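Rodia: Hand-Held Demonstrations for Two-Arm Tableware Handling

Rodia is a study of how far a two-arm policy can get when all of its training data comes from people working with hand-held grippers. No robot is used while the data is being recorded. The operator sits at a table, holds one gripper in each hand and handles trays and plates. One camera records from head height and others ride on the grippers.

The main result so far concerns which views the policy gets. We trained one version on the gripper views alone and another on the gripper views plus the head view. Both used the same 2,000 demonstrations, and each was tested over 100 trials on the Utus arms. The version without the head view often closed its fingers correctly on a plate but chose the wrong side to approach from. Adding the head view fixed most of those errors. It made little difference to the grasp itself, where the gripper views carry nearly all the useful detail.

Plates turned out harder than trays. A thin rim leaves a small margin for the fingertips, and glossy glaze throws reflections that move whenever the camera moves. We held back 400 demonstrations with shiny plates to test this separately. Training with varied brightness helped some. Slowing down the last part of the approach helped more.

Demonstrations are cut into segments with our Grutomov tool, and the policy predicts 32 steps at a time. Longer predictions gave smoother motion but reacted late when a plate shifted. We are now repeating the tests with bowls, and a longer write-up with the trial tables will be posted on this page in April.
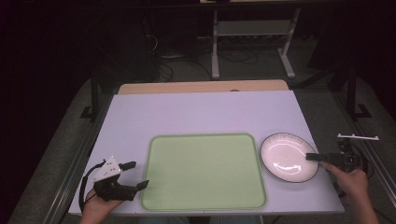 Head view: the green tray and the plate side by side, with a gripper in each hand.

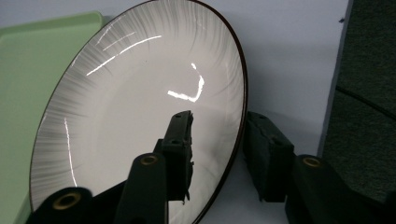

Cabral

Both views show a light green surface and a round plate with a dark line at the rim. In the gripper view, one fingertip pad is against the face of the plate and the other stands just outside the rim.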